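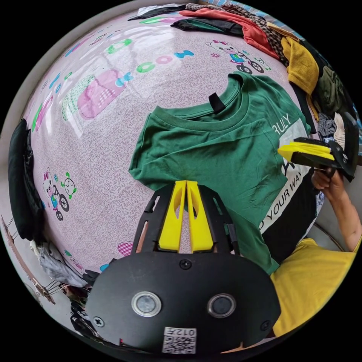 Green crew-neck T-shirt with a black and white printed panel on the front.

Skoltard are an indie rock band from Motgate. Four-piece, previously a trio. Known for short songs, two drum kits on the early recordings and a habit of releasing everything on cassette first. Three studio albums to date, plus one live tape and a handful of splits.

History

Formed out of two school bands that shared a rehearsal room over a tire shop. First shows were house parties, then a regular slot at the Yatsenko, a 96-capacity basement bar near the Motgate bus depot. The bar's name stuck to the sound for a while - local flyers used "Yatsenko bands" for anything loud, fast and slightly out of tune.

The debut cassette, Wet Ladder, was recorded in 6 days and sold at shows only. A second pressing followed on Vundo, a small label run out of a record store in the same town. Vundo has put out every Skoltard release since then, apart from the live tape.

The move to a four-piece came before the second album, when a keyboard player was added. Some early fans didnt like it. Reviews were mostly kind, with the slower songs on side two getting the most attention.

The third album came out in November after a long delay at the pressing plant. Launch show at the Motgate Corn Hall on 20th December, sold out, the biggest hometown date so far.

Musical style

Guitar pop with a lot of reverb and shouted backing vocals. Most songs under three minutes. Bass is usually played high up the neck and carries the tune, guitars fill in around it. Lyrics tend to be about work shifts, bus routes, bad apartments. Surf and early post-punk are the usual comparisons. The later records are cleaner and make more use of organ and drum machine.

Live performances

Sets run short, rarely over forty minutes. No encores. The song "Depot" normally closes and can go on for 7 minutes or more, the only long peice in the set. Regular touring is limited to weekends because the members keep day jobs.

Discography

Studio albums
Wet Ladder (cassette, self-released; reissued on Vundo)
Second Kitchen (Vundo)
Good Parking (Vundo)

Live
Loud at the Yatsenko (cassette, self-released, 507 copies)

Singles
"Depot"
"Night Bus Lemon"
"Half a Key" - split 7-inch, B-side only

See also
Vundo discography
Music of Motgate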